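Teaching by Hand at Solberg

The lab at Solberg takes up the back half of a former print shop in Brovville. I went there in September to talk with the engineer who runs its demonstration program, where people show household jobs to a robot and the recordings are used to train it. She asked that her name be left out, as the work is shared by a group of 8.

She started on the remote-control side. "You sat in a chair with a controller in each hand and watched the arm through a screen," she said. "It works. But putting one cup on a shelf took me most of a minute when I started, and by lunch my shoulders hurt."

The group still uses remote control for anything heavy. For most kitchen work it has moved to a hand-held gripper with a camera on it. The person holds the tool, squeezes it open and shut, and does the job at close to normal speed. The project is called Sturora, and the current task is dishes.

"Plates are harder than people think," she said. "They're thin and they're shiny. When one stands behind another, you have a small gap to work in, and you have to come in straight."

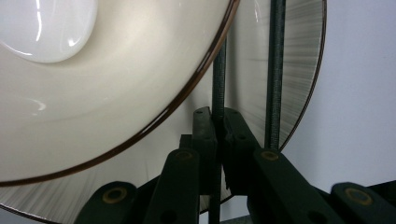
She has new people practice on plates for a full afternoon before any of it is kept. The usual mistake is to treat the gripper like a hand. "They reach in with the wrist bent, because a wrist bends. Then we try to play that back on the arm and the arm can't get there." She tells them to slow down just before contact and to hold still for a moment after the fingers close.

The plate set stands at 1316 recordings. Of those, 141 have been thrown out, most of them for tracking that drifted when the tool was moved too fast. Her own rule is that nothing gets trained until a task has 300 clean runs from more than one person.

I asked why more than one. "Everybody has a habit," she said. "I always come in from the right. If it's only me, the robot comes in from the right too, even when there's a wall there."

Files are checked with an in-house program named Standar, which flags gaps in the motion. A person still watches every run afterward. She does a share of that herself, usually before 9 in the morning — the building is quiet then.

Bowls are next, and after that silverware, which she is not looking forward to. "Forks lie in a pile and hook on each other. We may go back to the controllers for those. I haven't decided."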